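# Where the Grain Lies to the Tracker

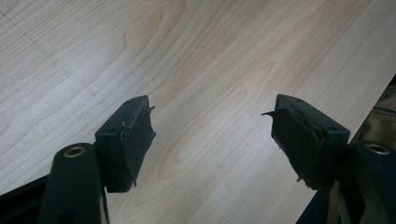 *The fingers of a hand-held gripper over bare wood, gap empty.*

Wood grain is a poor landmark. It has plenty of contrast, so a corner detector will fire on it all day, but the corners repeat along the figure and slide under glancing light. Plovo, the pose tracker written by Clémence Chevalier at Trustetti, treats a tabletop of this kind as suspect until proven otherwise.

The first release did not. It matched features frame to frame and handed the result straight to the inertial filter. On long grain lines the estimate crept in the direction of the figure, and the filter, having no reason to object, absorbed the creep as accelerometer bias. By the end of a recording the bias was wrong and so was everything derived from it.

The current version, merged in February, adds a stage called Shim between matching and filtering. Shim computes the spread of match directions in each image tile. If one axis dominates, it inflates the covariance along that axis and leaves the other alone. The window is 15 frames. A tile that fails 3 windows in a row is dropped until the view changes.

The gripper's own fingers are a separate problem. They stay nearly fixed in view while the background moves, and worn padding gives them ragged outlines that a static mask follows badly. Rolach, the masking tool, redraws the finger boundary per recording and pads it outward.

Chevalier's regression set holds 233 recordings. With Shim off, 93 exceed the drift limit. She has not published the figure with it on, pending a rerun with corrected timestamps.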